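Stimar Opens Second Desktop Refurbishment Line in Bristham

BRISTHAM, February – Stimar has added a second line for used desktop towers at its Bristham shop. The line takes 6 tower models from the Horker and Dreßler office series and covers inspection, processor replacement and memory upgrades.

Each tower is laid on its side with the side panel removed. The socket lid is opened before the processor area is inspected. Memory slots, drive cage and power supply are checked next, and the service record is filed under the barcode number.

"Bent socket contacts are the most common reason we reject a board," said Gudrun Kettler, technical lead. 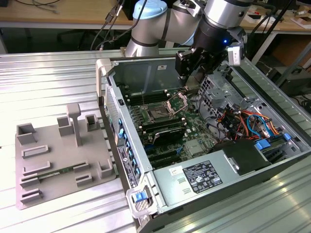
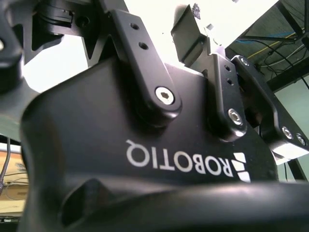
Boards with LGA 1344 sockets will be accepted at a later stage. Minimum order is 200 units per site. Returned towers carry a 2-year parts warranty.

Contact: Ferhat Tuncer, Stimar press office, Bristham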